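Workshop notebook, subtitling and recap bench
26/09/2023

Picked up episode 2 of the Delacroix restaurant serial again. The first pass of English subtitles came back from Fotero with 414 lines marked for reading speed. Most are in the kitchen arguments, where three people talk over each other and the translator has tried to keep every word. I went through the first half before lunch and cut hard. Shouted orders can go down to the dish and the table number. Where an order is repeated by the whole line of cooks, I have kept the first shout and dropped the replies.

Still not settled on how to handle the forms of address. The junior cooks call the head chef by title all the way through, then one of them uses her first name in the walk-in fridge. It has to land. If we swap titles for names early on to save space, as the first pass does, the fridge line means nothing. I have put the titles back everywhere except two places where the line won't fit at any speed. Please don't change these again without a word in the margin.

Timing: the file drifts after the advert break. It is fine up to the opening of the second part, then every line comes in late by the same amount. I shifted the lot and checked the last scene, which now sits right. The Jidano player shows it correctly. The Pumham one still drops the italics for the voice-over, so the letter from the mother reads like ordinary speech. Old fault, reported before, no reply yet.

Recap for the site: draft is 2394 words, too long. The part on the supplier's unpaid bill can go down to a paragraph, as it comes back in the next episode with a proper explanation. I want to keep the staff meal scene in full. It's the only time we see the owner sit down with anyone, and he leaves his bowl half eaten when the phone rings.

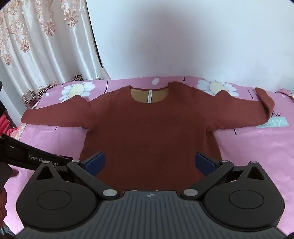 Rust-brown jumper, laid out flat on pink bedding.

Song titles: the track over the closing credits is listed under two different spellings in the paperwork. I have used the one on the cue sheet and left a note for whoever does the credits page.

Checked the names against the cast list. The dishwasher has no name on screen but is given one in the press notes. Left him as "the dishwasher" in the recap, and the label in the subtitles for hearing-impaired viewers is the same.

To do:
Second half of the marked lines, starting at the tasting.
Cut the recap.
Ask Delacroix if the November episodes will come with scripts. Working from the sound alone took far too long on the last batch.
Look again at the joke about the burnt rice. My version is clear but flat, and the old one was wrong. Leave it till tomorrow.

Saved the working file to the shared folder with today's changes. The older copy is still there, don't edit that one.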